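Station check, cloth folding cell, Clellodham lab
Date: 2018-05-26
Run set: Fendance grasp policy, corner-first variant

Marks: OK, FIX (done before running), OPEN (run allowed, follow up).

## Before power-on

- [x] **E-stop, table side** – OK. Latches and releases cleanly.
- [x] **E-stop, operator desk** – FIX. Cable was pulled tight behind the desk leg. Rerouted and tested again.
- [x] **Floor tape and walkway** – OK.
- [x] **Wrist cable strain relief** – OK. Clamp was replaced in January and still holds.

## Gripper and tabletop

- [x] **Finger mounting screws** – OK.
- [x] **Finger faces** – OK. Light scuffs on the left finger, no cuts. Leave in service.
- [x] **Tabletop glare** – OPEN. Bright spots still show up on the marbled surface in the wrist view. The Yeom segmenter sometimes labels them as cloth edge. Dimming the overhead light helped in 3 test runs, but it also cost us contrast on the hems.
- [ ] **Force limit file** – OPEN. The loaded file is the old one. Limits are lower than the new ones, so it is safe to run, but results should be logged under the old setting.

## Grasp check

- [x] **Corner pinch on turquoise cloth** – OK. Fingertips close on the corner at the end of the stitched hem, with the rest of the cloth flat on the table. Log this as a corner grasp – the Gonulness labels have no separate class for hem grasps. 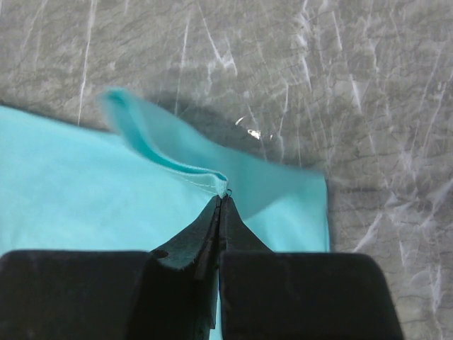 ## Data and sign-off

- [x] **Episode count** – OK. 2,063 before this session, 2,524 in the target set.
- [x] **Disk space** – OK. 320 GB free.
- [ ] **Failed grasps kept** – OPEN. The cleanup script still drops them. Turn it off before the next batch, or the success rate will come out too high.

Cleared to run at reduced speed.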